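Nadholm Data Collection / Tickets / Trandby station

Ticket: gripper width reads short on one side of the pair after battery swap
Status: Open, workaround in place
Priority: Medium
Component: Handheld gripper, width estimation
Reported by: Plarkthorpe shift
Assigned to: Wondimu Fikre
Affects: bimanual tasks, produce set

Summary

Episodes recorded with the handheld pair at the Trandby station fail the width check in preprocessing. The failing stream is the right-hand unit in every case so far. The left-hand unit passes. Failures began with the first session after the Thursday battery swap. The station's single-arm tasks are not affected, but those use the older unit.

Expected

Width at full open within tolerance of the calibration value for both units. Width at full close at zero, plus or minus the usual noise.

Observed

Full open on the right-hand unit reads 5 mm short. Full close is fine. The error scales with opening, so mid-range values are also off, by less. The preprocessor rejects an episode when the maximum width never reaches the calibrated value, and that is the rule being tripped. Position tracking is clean on both units and the two trajectories line up in time.

Of the 1118 episodes in the batch, 106 were rejected. All of them were recorded after the swap.

Steps to reproduce

Power both units from cold. Run the open and close calibration clip on each. Record any task that starts with the jaws fully open. Run the batch through preprocessing with the default config. Look for WIDTH_MAX_UNDER in the log for the right-hand stream.

Log excerpt

stage 3 width: left stream ok
stage 3 width: right stream max below calibrated open
stage 3 width: WIDTH_MAX_UNDER right
stage 3 result: episode rejected
stage 4 skipped

Work log

Entry 1, W. Fikre
Pulled ten rejected episodes and watched them end to end. The operator opens the jaws fully at the start of each one. Not an operator problem. Please do not ask the shift to re-record yet.

Entry 2, W. Fikre
Checked marker detection on the right-hand stream. Both finger markers are found in nearly every frame. No dropouts at full open. Lighting ruled out for now. Exposure is locked and matches the previous session.

Entry 3, Plarkthorpe shift
Wiped both lenses and reseated the right-hand camera cable. Ran calibration again. Same reading. We also swapped the fingers left to right to see if the fault would follow them. It did not. It stays with the body.

Entry 4, W. Fikre
That rules out the fingers and the printed markers. Remaining candidates: the lens intrinsics loaded for that body, a camera sitting slightly forward in its mount, or a mechanical stop. Can someone put calipers on the jaws at full open?

Entry 5, Plarkthorpe shift
Calipers give the same opening on both units. No mechanical stop.

Entry 6, W. Fikre
Then the jaws open all the way and the estimate is wrong. Compared the intrinsics file on the right-hand body with the one in the repository. They differ. The one on the body is the default that ships with the firmware image. It looks like the per-unit file was lost and the loader fell back without a warning. The left-hand body still has its own file.

Entry 7, Desjardins desk
We saw the same fallback on one unit last March. In our case the storage card had been pulled before shutdown finished. We restored the file from backup and it held. We never opened a ticket on the loader, which we should have.

Entry 8, W. Fikre
Copied the per-unit file back to the right-hand body and power cycled it. Calibration clip now reads correct at full open and at full close. Recorded a short block of test episodes. All pass stage 3.

Not closing this. The loader must refuse to start, or at least flag the session, when it falls back to defaults. Separate ticket to be raised against firmware and linked here.

Entry 9, W. Fikre
On the rejected episodes: raw video is intact, so the widths can be recomputed offline with the correct intrinsics. No re-recording needed. The tracking also has to be rerun for the right-hand stream, as it used the same wrong file. It came out clean by its own residuals, but I don't trust the scale.

Same goes for right-hand episodes that were recorded after the swap and passed. They should be pulled and rerun with the rest. Passing the check only means the maximum landed inside tolerance.
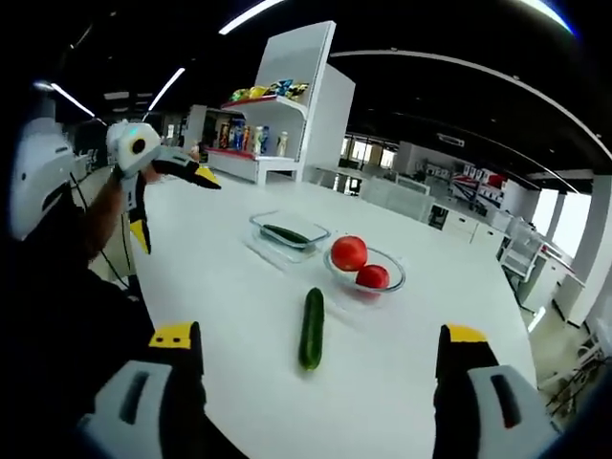

Page last changed: Thursday, 16:40, by W. Fikre

Reference view for the produce set, attached to entry 9. Jaws wide open, one yellow tip on each side, cucumber lying lengthwise between them. Use it to confirm you have the right layout before recording: second cucumber in the rectangular glass container, two tomatoes in the round glass bowl to the right of it. The other unit is up in the operator's hand at the left of the table.

Two notes on this layout for whoever labels the set. The containers are clear, so an object inside one is visible through the wall. Label by container, regardless of how much of the object shows above the rim. The sheet under the rectangular container is transparent and picks up the ceiling lights. If the tracker puts features on those reflections, mask the sheet and rerun.

Workaround until the loader is fixed

Before each session, open the status page for both bodies and compare the intrinsics checksum against the label inside the case lid. If they do not match, copy the per-unit file from the station backup and power cycle. Do not record on a mismatch. Wait for the shutdown tone before removing a battery or a card.

Record the calibration clip at the start of every session and again after any battery swap. The preprocessor takes the nearest earlier clip, so a clip recorded at the end of the day does not cover the episodes before it.

Remaining

Rerun tracking and width on all right-hand episodes after the swap: in progress, W. Fikre
Loader ticket against firmware: not yet raised
Add checksum to episode metadata: waiting on the loader ticket
Produce set target of 800 accepted episodes: on hold until the rerun is merged
Check the spare unit for the same fallback: Desjardins desk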